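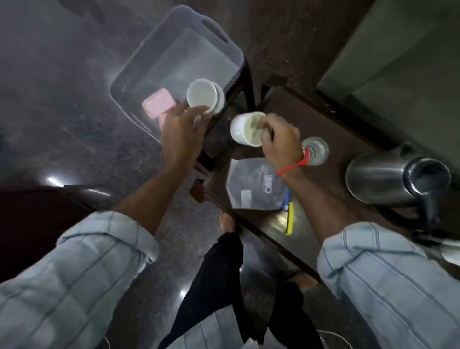

Praktikum Robotik, Projektgruppe Pusance
Handzettel 4: Aufnahmen schneiden und benennen
Betreuung: Guilan Xiong, Makis Nikolaidis

Ziel von dieser Einheit

Am Ende vom Mai soll unser Greifarm Geschirr umstellen können. Dafür braucht das Modell Beispiele, in denen Menschen mit zwei Händen arbeiten. In dieser Einheit lernen Sie, eine Aufnahme in kurze Abschnitte zu teilen und jedem Abschnitt einen Namen zu geben.

Begriffe

Episode: eine ganze Aufnahme, vom Start bis zum Stopp.
Abschnitt: ein Teil der Episode, in dem jede Hand genau eine Sache macht. Wenn eine von den beiden Händen die Tätigkeit wechselt, beginnt ein neuer Abschnitt.
Haltehand und Arbeitshand: Diese Rollen können wechseln. Schreiben Sie deshalb immer »links« oder »rechts« dazu.

Vorgehen

Öffnen Sie die Episode in Fovport und schauen Sie sie einmal ganz an, ohne zu schneiden. Beim zweiten Durchgang setzen Sie die Grenzen. Ein Abschnitt soll nicht kürzer als 10 Bilder sein und nicht länger als 500. Danach tragen Sie für jede Hand ein: Gegenstand, Griff, Tätigkeit.

Beispiel für einen Eintrag:
links: Tasse, weiß, Keramik / hält, geneigt, Öffnung nach oben
rechts: Tasse, weiß, Keramik / hält, liegend, Öffnung zur anderen Tasse

Zwei gleiche Gegenstände bekommen eine Nummer (Tasse 1, Tasse 2), und die Nummer bleibt bis zum Ende der Episode dieselbe. In der letzten Gruppe hat Boyang Zou die Nummern nach jedem Schnitt neu vergeben, und wir mussten alles noch einmal machen.

Schwierige Fälle

Durchsichtige Gegenstände (Glas, Folie, Kunststoffschale) werden auch dann eingetragen, wenn der Rand schlecht zu erkennen ist. Bei glänzendem Metall markieren Sie nur den Körper, die Spiegelung nicht.
Was keine Hand berührt, kommt in die Liste »Umgebung«.
Wenn Sie eine Tätigkeit nicht sicher erkennen, schreiben Sie »unklar«. Bitte nicht raten.

Abgabe

Jede Zweiergruppe bearbeitet 3000 Bilder. Die Datei laden Sie im Ordner Atinga hoch, bis 18 Uhr am Tag vor der nächsten Sitzung. Fragen zu Fovport beantwortet Iker Soler, Fragen zum Format Anqi Feng.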